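Workshop tips, gripper edition. Updated 2018-06-26.

Every supplier page promises that its fingers will pick up anything. I don't buy it, and after a long spell of comparing grippers for our small bench setup I've come to distrust the simulator nearly as much as the brochure. What follows is what I'd tell anyone before they spend money on a pair of fingers. All of it was worked out in simulation first.

Two gripper views and the whole bench, all from the simulator: 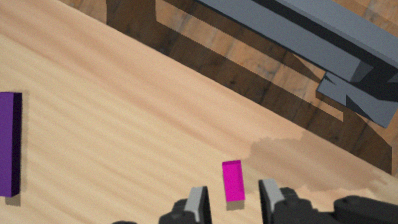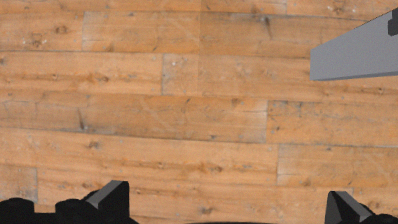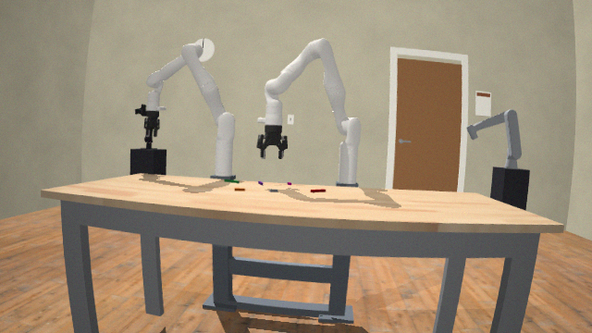 ## Before you compare anything

**Use the same blocks for every gripper.** I've read comparisons where one gripper got foam cubes and the other got a greasy bolt. Pick a few plain shapes, keep them, and don't swap one out when a gripper you like keeps missing it.

**Include one thing that's too thin.** Blocks flatter everybody. A stick lying flat on a table will tell you more about fingertips than a whole afternoon of cubes. The Woketti pair did nicely on blocks in our runs and then pushed the stick along the wood like a broom.

**Write down what counts as a pick.** Ours is lifted, held, and put down inside a taped square. If it slips on the way over, that's a miss. You'd be surprised how many demo videos stop right after the lift.

**Decide how many tries before you start.** We do 80 per gripper. Stopping early when the score looks good is cheating, even when you don't mean it that way.

## Looking through the wrist camera

A camera near the fingers is handy, and it's also the part people oversell the most. Some things I check now:

- Can you see both fingertips with the gripper wide open? If one drops out of view you're guessing on that side.
- Can you tell how high the fingers are? Usually you can't, or not well. A gap that looks perfect from the wrist can be perfect in the wrong place, so keep a second view from the front of the bench.
- What do the shadows do? Simulated ones are often crisp and dark. Shop lights aren't like that. If your controller was tuned on one kind, try it under the other before you brag.
- What's behind the table edge? A wood floor past a wood tabletop can be a headache for anything that finds objects by color. I'd put down a plain mat - cheap, ugly, works.
- Does the picture still make sense when there's no object in it? Run the controller on a view like that and see what it does. Ours once closed on nothing and reported success. Twice, in fact, with two different versions.

## Two arms, one table

I was against the second arm and I'm still only half convinced. It doesn't halve the work. What it mostly gives you is a second thing to bump into.

1. Mark each arm's reach on the table with painter's tape. Where the two areas overlap, only one arm goes in at a time.
2. Pick a parking spot for the idle arm and keep it up high, well clear of the elbow of the other one.
3. Slow everything down for the first day. The Trornalow controller comes set far too fast for a shared table, in my opinion.
4. Test each arm alone before you run them together. Then test each one alone again afterward, because a bumped mount won't announce itself.

## What I'd pay for, and what I wouldn't

The Coltorness gripper was quoted to us at $945 and the Gunnlaugsson at $1,015. For the extra money you get a wider opening and a nicer box. On our blocks the scores were too close to call, so I'd save the difference and buy spare pads. Fingertip pads wear out, and they wear unevenly - rotate them when you clean them.

I would not pay extra for "smart grip" on either one. We switched it off partway through a session and couldn't tell from the results when we'd done it.

## Where the simulator lets you down

Friction, mostly. A simulated block sits wherever the software says it should. A real one has dust on it, and the table has a slight lean you never noticed. Wipe the pads with a dry cloth before each set of tries, and check the tabletop with a level.

Cables are the other one. Ours aren't modeled at all, and a cable loop can catch on a base or pull a wrist off line. Clip them loosely, then move every joint to both ends of its travel by hand with the power off.

I'll rerun the whole set in July with the pads swapped between grippers. My guess is that the pads matter more than the brand, but I've been wrong about pads before.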